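2026-02-09

Up before six with the cat on my chest. Oreo has decided that breakfast is earlier now and I have given up arguing. Fed him, made coffee, looked at the thermometer outside the kitchen window. It said 8, so I put the long underwear on and didn't bother with the walk to the mailbox until later.

The boiler man came while I was still eating. Petrică Bogdan, same as last winter. He bled the radiators and replaced a valve in the back bedroom. He wants to come again in March to look at the expansion tank, which he says has a year left in it if I'm lucky. I wrote it on the calendar. He would not take coffee but he did take two of the oatmeal bars.

Spent the rest of the morning sorting out the cedar chest. It has been full of Dad's things since we cleared the house in Dorham, and I said I would do it before spring. Found his bowling shirts, the tablecloth with the burn mark, a bag of zippers he must have saved from old coats, and the letters from Uncle Frimpong tied up with kitchen string. Read a few of the letters. Most are about fishing at Pullcombe and the price of bait. One is about Mom and I put that one in the desk drawer. The bowling shirts can go. I kept the green one.

The moths have been in the blankets. The gray one is ruined along one edge and I'll cut it down for the cat. Washed the other two and hung them in the basement over the line. They will take until tomorrow at least.

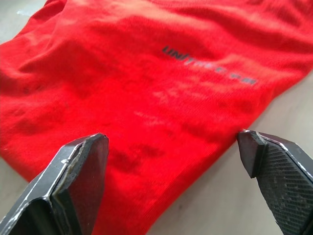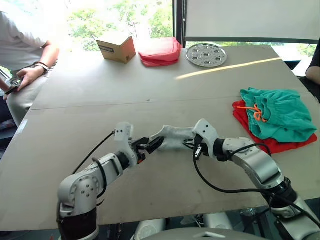
Red knit first, then the white piece on the big table.

Soup for lunch, the last of the split pea. I should have frozen half of it when I made it, because by the end I was tired of it. Next time use less ham.

We use cookies to remember your settings and to count visits. By continuing to read you accept this. Accept | Manage choices

Walked to the mailbox after two. Gas bill, seed catalog, a postcard from the dentist. The sidewalk past the church is still ice from one end to the other and I went around by the road. The snow at the corner has gone black. Met the woman with the brown dog and we talked about the plow, which missed our street again. She has called the town and I said I would call too. Didn't get to it.

Went through the seed catalog with a pencil. Ten packets circled and I only have room for six. Beans for certain, and the short carrots, as the long ones came up forked in our soil. No squash this year.

My left knee bad on the stairs tonight. Put the heating pad on it and read two more of the letters. He spelled "receive" wrong every time. I want to find out where the cabin at Pullcombe stood and whether it is still there. Must ask Ruth if she kept the old map.

Radiators quiet so far. Back bedroom warm for the first time since Christmas. Bed at ten.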